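Undum Folding Work Table and Sorting Set
Sold by Sulteteck
Item no. 251

I've been selling tables for a good while now, and the Undum is the one I ended up keeping for myself! It's a plain, pale wood top on folding legs, and the set comes with two slim bins that hook on underneath. I bought mine for crafts, used it for wrapping presents all through November, and then it slowly turned into the spot where the recycling gets sorted. (If you have a house full of people who drink everything out of bottles and cups, you know how that goes.)
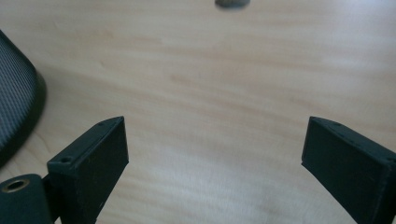

The top is 138 cm long, so two people can stand side by side without bumping elbows, and it sits at a height that my back is very happy with. I'm on the tall side and I don't have to lean over. My old card table used to wobble every time I set a bag down on it, and this one stays put, even on my uneven garage floor. It folds flat in a few seconds and slides in behind the door.

The finish is a clear matte oil from Danzer. I like that it still looks and feels like wood, but do wipe up spills the same day, especially coffee. A damp cloth is fine, no scrubbing pads please! I put a fresh coat on mine once a year and it takes me maybe half an hour, plus a night to dry.

Now the bins. They're the Trutik ones, the narrow kind with the wide mouth, and each set has 2 of them. I use one for clear plastic bottles and one for paper cups, and I sort straight off the table top. Check what your own town takes before you label yours. Mine wants plastic and paper kept apart, and paper cups go in a separate bag altogether, but my sister's town does it completely differently.
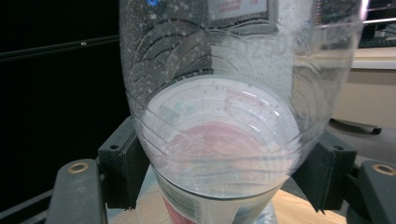 Bottles with a little water left in them are the main thing that makes a bin smell, so I tip them out over the sink first and let them sit upside down for a bit. Cups I just stack. You'd be surprised how many fit in one bin once they're nested, I've had some 100 in there after a birthday party and the lid still closed. The bins lift straight off their hooks for rinsing, and they dry fast if you leave them outside.

What's in the box: table top with legs attached, both bins, four hooks, screws, and a small tin of oil. You'll need your own screwdriver for the hooks. The holes are already drilled.

A couple of things to know before ordering. The box is long and awkward, so have a second person around when it shows up. The bins come in gray only for now (I keep asking about green). Extra bins and hooks are sold separately, and the hooks fit the older Undum table too.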